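4. What the Warning Letters Ask For

4.1 Reading the letters as a group

We now turn to the part of the project we enjoyed most. A warning letter is usually treated as a step on the way to something more important: the injunction, the appeal, the settlement. Read one at a time, the letters do look routine. Read together, they are wonderfully varied, and they say a great deal about how owners of registered designs see the reach of their own rights.

Our collection holds 125 letters sent to small makers and sellers of household goods in and near Rakivville. All of them assert a registered design, and many add an unfair copying claim as a fallback. Names of recipients have been removed except where the firm agreed to be named. The senders range from single designers writing on their own behalf to large firms with outside counsel, and it was a real surprise to us how little the size of the sender tells you about the quality of the argument. One of the best letters in the set is a page and a half long and was written by a potter.

We coded each letter for four things: the right relied on, the acts complained of, the promise demanded, and the time given to answer. The coding was done by Augustina Akpalu and Bernice Sarpong separately, and the differences were settled in discussion. Most of those differences concerned the third item, for reasons that will become clear.
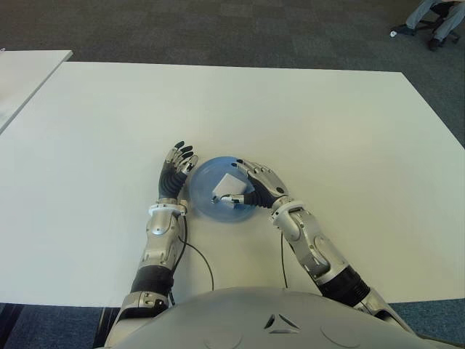 Naming the right was rarely a problem. Nearly every letter gave a registration number and attached the drawings from the register. What the letters did with those drawings is another matter, and a fascinating one. A registered design protects the look of the product as shown, no more and no less. Yet a large share of the letters describe the protected look in words that are broader than the drawings. A lamp with a ribbed shade becomes "our ribbed lamp style." A stacking bowl with a flared lip becomes "the flared bowl concept." The recipient, who may never have read a design registration before, is left to compare a product on the shelf with a phrase in a letter.

We call this verbal widening. It matters because the promise demanded at the end of the letter is usually drafted in the same words. A seller who signs has agreed to stay away from the phrase, and the phrase may cover products that no court would have found to infringe.

4.2 The Nullura letters

The clearest case comes from a run of letters sent by Nullura, a maker of tableware, over a line of side plates. The first of them went out in February and went to sellers who stocked a similar plate made by Appiah. The letters demanded that each seller stop offering "plates having the Nullura edge" and pay 300 toward legal costs within six working days. The sum was modest, and we suspect it was chosen with care: it is less than most of the sellers would have paid for an hour or two of advice.

Several sellers signed at once. One did not, and her reply is a small masterpiece. She put the register drawings next to photographs of the Appiah plate, marked the places where the two edges differed, and asked Nullura to say which feature of the registered design it was relying on. Nullura answered with a narrower promise, limited to the plate shown in its own registration and to products giving the same overall impression. She signed that one, gave up nothing she was selling, and paid no costs.

We find this exchange encouraging, and we would love to see it taught. The reply needed no case law. It used documents that Nullura had itself supplied, and it moved the talk away from the phrase and back to the drawings.

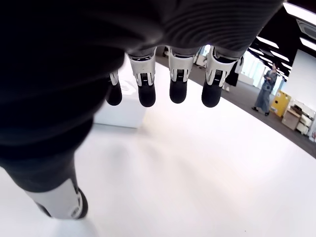

It would be unfair to read the Nullura letters as a bluff. The firm had a valid registration, and the earlier version of the Appiah plate was close enough to make a claim worth bringing. Appiah had changed the edge before the letters went out, and some sellers held old and new stock on the same shelf. A letter that drew this line would have been entirely proper. The trouble lay in one phrase that swept up both versions.

4.3 Time to answer

Deadlines turned out to be the liveliest part of the coding. The shortest was the end of the working day; the letter had arrived at ten in the morning. The longest was a polite "when you have had a chance to consider this," from a designer who later told us that she had never expected an answer and was delighted to get one.

Short deadlines have a legal purpose. In many systems an owner who waits too long loses access to urgent relief, and counsel are right to keep the calendar in mind. But the short deadlines in our set do not line up neatly with cases where urgent relief was in view. About 50 of the letters gave less than a week, and many of those concerned products that the sender had known of for months, as the letters themselves make plain. In such cases the deadline does little for the owner's position in court. It does shape how the recipient reads the letter, and whether anyone outside the firm gets to read it at all.

Figure 3. Light-blue plate on a white table, with two robotic arms reaching forward.

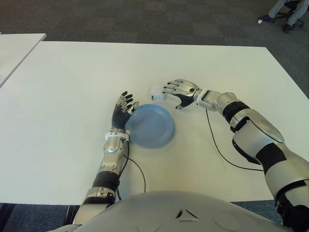

The market traders at Nondlow offer a good contrast. They share a folder of past letters and replies, kept behind the counter of the market office, and a trader who gets a new letter goes to the folder first. Replies from Nondlow are calmer and more specific than the rest of our set. They tend to ask for the drawings when these are missing, and they often propose a promise in the trader's own words. Senders accepted such proposals far more often than we had expected, sometimes with a friendly note.

We cannot say from this material that the folder causes the better replies. Traders who join a shared market may already be the kind who ask for help. Still, the replies borrow wording from one another so openly that some influence seems certain, and we were thrilled to be able to follow a single useful sentence from one stall to the next. Section 5 takes up that sentence and compares the versions of it line by line.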